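Visite de la maison Kobori, journée portes ouvertes
par Hiyori Kawaguchi
13/07/2021

Je voulais voir cette maison depuis longtemps, car j'achète ses plateaux pour notre petite cantine et je ne savais presque rien de la façon dont on les choisit. Le train jusqu'à Undmont est lent mais agréable. Ensuite il faut marcher le long du canal, et l'entrée se trouve derrière, pas du côté de la rue comme je pensais. J'ai fait le tour du bâtiment deux fois avant de comprendre.

La maison existe depuis 1895. Au début elle vendait seulement des boîtes à repas et des baguettes, ensuite de la vaisselle pour les auberges de la région, et aujourd'hui surtout des ensembles pour les écoles et les petits restaurants. C'est Wakana Nomura qui nous a reçus. Elle parle vite et mon oreille n'est pas toujours assez rapide, alors je demande pardon si une chose est mal rapportée.

On commence par la réserve. Les étagères montent jusqu'au plafond et chaque modèle porte un numéro écrit à la main. Le catalogue de cette année compte 138 pièces, dont 64 sont des bols. J'ai été surprise par cette proportion, mais Mme Nomura a expliqué que les clients gardent leurs assiettes très longtemps et changent de bols beaucoup plus souvent. Chez nous c'est la même chose.

Après la réserve, on passe dans l'atelier du décor, qui était fermé à moitié à cause des travaux. Nous avons seulement regardé par la porte. L'odeur était forte – une odeur de vernis, je crois – et j'étais contente de ne pas rester. Junpei Morikawa, qui faisait la visite avec moi, aurait voulu voir les fours et il était un peu déçu. Le dépliant les annonçait quand même.

La partie que j'ai préférée est la salle du dressage. On y compose les plateaux sur une grande table, pour juger des couleurs et de la place qui reste pour la main quand on sert. Il y a des règles simples. Le bol se met d'abord, ensuite l'assiette, ensuite ce qui est petit. On laisse un espace entre le bol et le rebord, sinon le pouce touche la soupe au moment de porter. Je connaissais cette règle par expérience, mais je ne l'avais jamais entendue dite à voix haute.

On a aussi discuté longtemps des couleurs. Un visiteur trouvait qu'un plateau rouge fatigue les yeux, un autre disait que la nourriture y paraît meilleure. Moi, je préfère le rouge vif avec une vaisselle claire. Un bleu pâle, par exemple, se détache bien et reste doux. Avec du blanc pur, le contraste est pour moi trop dur, surtout sous les lampes d'une cantine.

À la fin on peut acheter des pièces de second choix dans la petite boutique. Les prix sont corrects, mais il faut apporter son propre sac et les cartes ne sont pas acceptées. J'ai pris deux coupelles et un torchon. Le thé était offert, il était trop infusé.

Pour venir : la prochaine journée est prévue en mai, l'inscription se fait par téléphone. Comptez une matinée entière, et mettez des chaussures fermées pour la réserve. 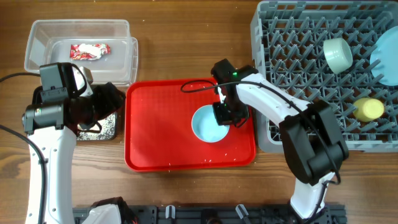 Kimie Ichikawa : Merci pour ce récit. Je ne suis pas d'accord pour le rouge, nous en avons eu pendant des années et les rayures se voyaient très vite, nous sommes passés au brun. Par contre le bol bleu clair, oui, tout de suite. Savez-vous s'ils le vendent à l'unité ou seulement par lot ?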